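Mukeo Adds Rabbit Tray and Rimmed Bowls to Its Tableware Range

22 September 2021

NIRGATE – Mukeo, a maker of everyday tableware, said it will start selling a beige serving tray and a white bowl with a dark rim this week. The tray and bowl are sold separately and go on sale at the company's Nirgate shop and through its regular stockists.

The tray is rectangular, with rounded corners and a low raised rim. A line drawing of a rabbit is printed near one corner, with a small speech bubble beside it. Mukeo designer Manju Chaudhary drew the rabbit for a set of gift cards, and the company moved it to the tray after customers asked for the design on something they could use at home.

The bowl is meant for rice, soup or cereal. The first run is 2000 bowls, packed in boxes of 6. Trays are packed singly in a paper sleeve.

"Most of our customers eat at small tables, and they wanted a tray that leaves room for other things," said Brijesh Solanki, sales manager at Mukeo. "We kept the drawing in the corner so that it still shows when a bowl is on the tray."

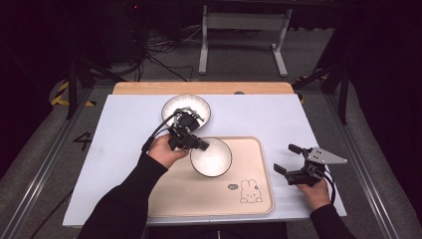

Pushpa Kandpal said she would have liked a second, deeper bowl in the range, as the present one is a little small for noodles. She said the tray was the right size for breakfast and that her children had already given the rabbit a name.

Mukeo said a deeper bowl is under review and that no date has been set. The company lent trays and bowls to 80 households in August and asked them to report on washing, stacking and daily use. Their comments led to a change in the packaging and a shorter care leaflet.

Shops that wish to stock the tray or the bowl can order through Olszewski, which handles Mukeo's wholesale accounts. Orders are expected to ship in about 7 working days.

Press contact: Hemant Kushwaha, Mukeo, Nirgate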